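The Night the Hall Opened

I was nine the summer they opened the Prarkham hall, and I still say it was the best night of my life, weddings included!

You have to picture what we had before it. The opera troupe played on planks laid across oil drums at the bottom of Selus Street, and if it rained everyone ran under the fish stalls and the drummer carried on by himself. My grandmother loved those nights. She took her own stool, a bag of melon seeds and a cushion for me, and she knew every song so well that she sang the lines a beat before the singers did.

Then came the promise of a real stage, with a roof and curtains that went up on ropes. For 2 years we walked past the site on the way to school and peered through the gaps in the fence. First there was a hole, then a bigger hole, then one June morning there were walls, and my brother swore he could hear singing inside them already.

On opening night there were 177 seats and more than 90 people standing at the back, and I was one of them, up on my grandmother's stool. She had been given a proper seat, a red one that folded, and she didn't trust it. She sat on the very front of it with her handbag on her knees all through the speeches.

The speeches! Four of them, and the last was from the man from Echeverri Builders, who thanked the cement. I had eaten all the seeds by then.

But when the curtain went up -- oh, I can't tell you. The general came on in a coat so stiff with gold thread that it rustled, and for the first time we could hear it rustle, right at the back of the hall. There were no buses, no dogs, no one frying anything. He drew breath for the Stunura song, the one about the river and the two brothers, and from the third row, a whole beat early, came my grandmother.

The general looked down. The whole hall looked round. She didn't stop, she never did, and he waited (he really waited, with his arm in the air!) and then came in underneath her, and they sang the first verse together. When it was over she sat right back in her red seat at last and let her feet come off the floor.

We walked home the long way, past the oil drums, which were still stacked beside the fish stalls. I banged on one for her with both hands. She laughed and started the river song again, and I joined in. 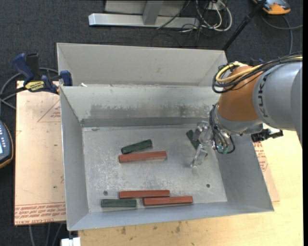
We got as far as the third verse before a window went up over the tailor's and somebody shouted for the fourth.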